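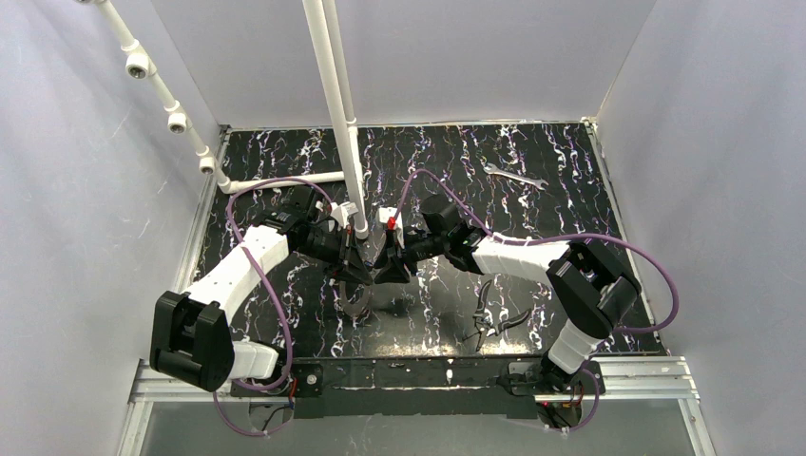
Kulen Two-Arm Planner
Motion planning and tooling for small bimanual cells, by Biterico

Two arms that share a floor will eventually want the same piece of air. Kulen plans both as a single mechanism, so the argument gets settled in software, where parts are cheap.

What it does
Joint planning for two arms, replanned every 9 ms
Clearance checks between grippers, links and fixed posts
Cable envelopes, drawn generously, as cables deserve

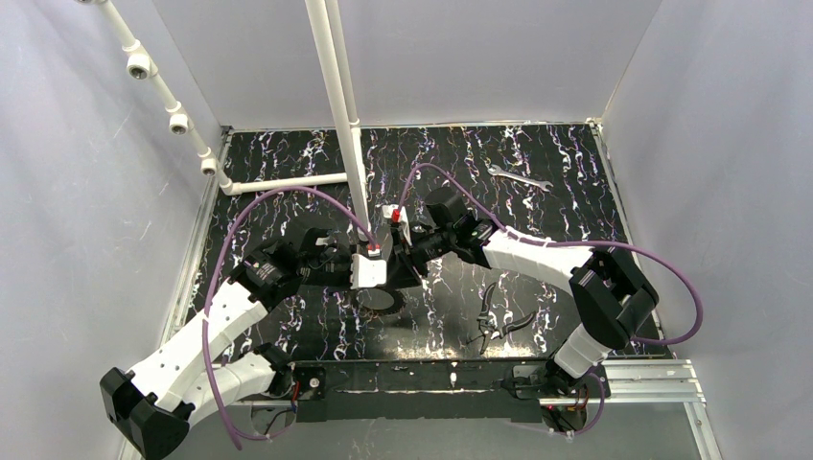
Both grippers at the foot of the vertical pipe, with a saw blade on the floor.

Close work is slow by default. Inside 80 mm of each other, the grippers drop to the speed you set, and Kulen will not be talked out of it by an optimistic script.
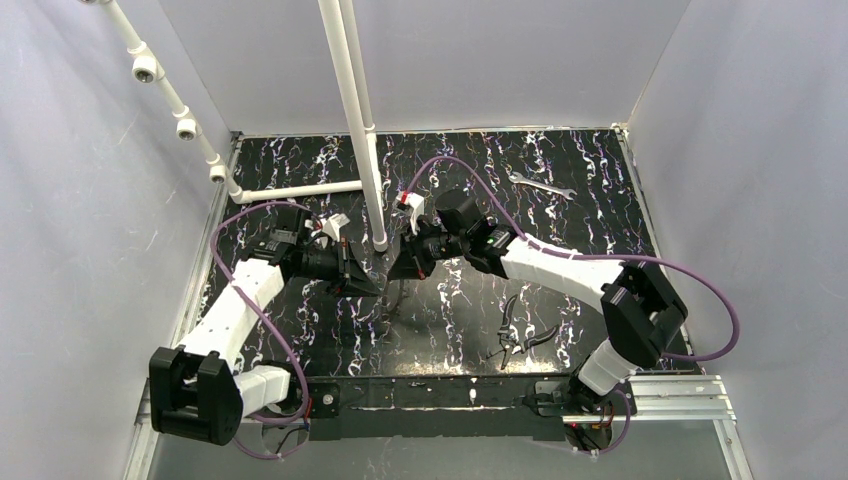 Nearly tip to tip over the marbled floor.

Perception runs on the same clock as the planner. Clavville, the scene module, keeps a map of fixed and loose objects and logs 300 seconds of it for replay. Logs open in Marín, our viewer, included with every seat.

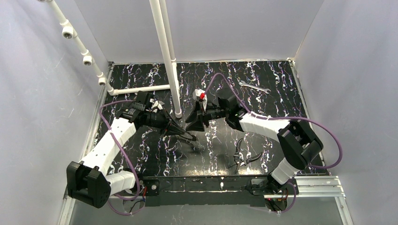
Kulen treats anything it hasn't been told about as an obstacle, a trait it shares with most of our engineers. Tools can be tagged as fixed, movable or ignored. A wrench out beyond the right gripper can stay on the map while pliers between the arms get a wider margin - Britta Frerichs, who wrote the tagging panel, recommends starting wide.

Release 103 is available now. Existing seats update from the license page.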